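The Hagedorn Table, One Summer and Most of a Fall Later

Reading time: 6 minutes

I have been promising this review since April and I keep putting it off, partly because every time I sit down to write it I'm sitting at the table in question and I end up doing a crossword. But so many of you emailed after I mentioned it in the kitchen post that I'm finally doing it. So! The Hagedorn dining table from Briro, in the natural finish, the smaller of the two sizes. I paid for it myself, full price, and then watched it go on sale 10 days later (I'm still a little sore about that, and no, they wouldn't refund me the difference, I asked twice).

A bit of background if you're new. We had my aunt's old pedestal table for years and I loved it, but it rocked. You'd cut into a piece of chicken and everybody's water would slop. We tried felt pads, we tried folded cardboard, and my brother-in-law had a go at the base with wood glue and a great deal of confidence. When a crack opened up down the middle I gave in and started shopping.

I looked at a lot of tables. The other one I nearly bought was the Graltent, which has a darker top and metal legs and is quite a bit cheaper. A friend has it and I've eaten at it plenty. It's fine, it's a good solid table, but the legs sit right at the corners and stick out past the top, and I have the kind of hips that find things like that in the dark.

Delivery and putting it together

Briro sends everything through their warehouse in Rurilham, and mine took 31 days from order to front porch. The website said three weeks, so plan for that. Two boxes, both heavy, both left at the bottom of the steps. The delivery guy was perfectly nice and clearly wasn't going to carry anything up anything.

The instructions are all drawings. Most of them make sense, and then you get to step six, where the crossbar goes on, and the drawing shows it from underneath while every other drawing shows it from above. I put mine on backward and had to undo eight bolts. If you take one thing from this review, turn the booklet upside down for step six. The little wrench they include works but it will chew up your palm, so use your own if you've got a set.

It took me an evening and a bit. You need a second person to flip it, no question. I called my neighbor Pieter Jacobs over, and he stayed for soup and told me I'd paid too much.

The top

Okay, the part you're all asking about. I love the top. It's pale, much paler than the website makes it look on my laptop, more of a straw color than honey, and the grain is what sold me. On one end there are these big looping ovals, like a contour map of a hill, and then the rest settles down into long soft lines. Every one will be different, so you're taking your chances, but I feel like I got a good one. There's a bit of a gloss to it. Not a bar-top shine, thank goodness. I'd have preferred it flatter, but I've come around.

How it handles real life is more of a mixed bag. Water is no problem at all if you wipe it up the same day. Coffee is no problem. Turmeric is a problem! I made a big batch of dal in the summer and a spoon got left on the table overnight, and there's still a faint yellow thumbprint of a stain by my chair. It has faded some in the sun. I tried baking soda paste, which did nothing that I could see, and I wasn't brave enough to try anything stronger.

Heat I'm careful about. The care card says to use trivets for anything from the oven or the stove and I do, mostly. I set a hot casserole on a folded dish towel once and got a cloudy patch that went away by the next morning. I wouldn't push my luck with it.

Scratches are where I expected to be complaining, and I'm not, much. We're a noodles-and-rice house most weeknights, so it gets bowls dragged across it and chopsticks dropped on it and homework done on top of whatever's left. There are a few fine marks if I crouch down and look toward the window. Standing up, I can't find them.
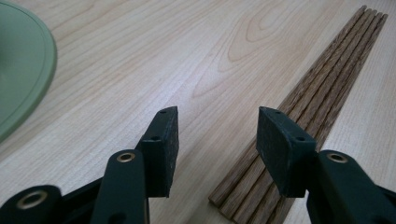

Legs, wobble, and chairs

It does not rock. I can't tell you how happy this makes me. My floor slopes toward the back door (old house) and the Hagedorn has screw-in feet you can adjust by hand, so I leveled it in a couple of minutes with a marble. I've had to snug up the bolts once since then, when I noticed a creak if somebody leaned on the end.

The legs are set in from the corners and angled a little, which looks lovely and means you can squeeze an extra chair on the end in a pinch. The trade-off is that whoever sits on the long side near a leg has to straddle it. My sister says it's like riding a very thin horse. The top is 36 inches across, and that's enough for plates on both sides with a couple of serving dishes down the middle, though if you're the type who puts out a centerpiece you'll be moving it to the counter when the food comes.

We did not buy the matching chairs. I sat in them at the showroom and the backs hit me right under the shoulder blades. Our old ones tuck underneath just fine, with enough room for the arms to clear, which I did measure beforehand for once in my life.

Things I don't like

The underside is rough. Not splintery, but unfinished, and it caught a thread on my good cardigan the first week. I went over the edge with some sandpaper and it's better. For this price I think they could have done that for me.

The smell! It was strong for the first couple of weeks, kind of like a new shower curtain. Open a window and maybe don't have it delivered right before company.

And the customer service is slow. I was one bolt short and it took three emails to get a replacement, by which time I'd found one at the hardware store for pocket change. They did eventually send me a bag of 20, so if anyone local needs one, come see me.

Would I buy it again

Yes, I would, though I'd wait for the sale. If you have little kids with markers, or you cook with a lot of turmeric and aren't a wiper, look at the Graltent or get yourself a tablecloth. If you've got a sloping floor and you're tired of holding your glass through dinner, get this one. Somebody asked me whether the bigger size has the same leg problem and I don't know, sorry, I've only seen it in the showroom with a bunch of vases on it. If you own one, leave me a comment and I'll add it in.

I'm trying a new wax on the far end next month and will report back.

Recent posts
My kitchen stools, ranked by how long I can sit on them
The dal that did it (recipe)
Three dish racks and one that went back
Painting the pantry door, part two
What I keep in the drawer by the stove

Contact | Copyright, all words my own | Back to top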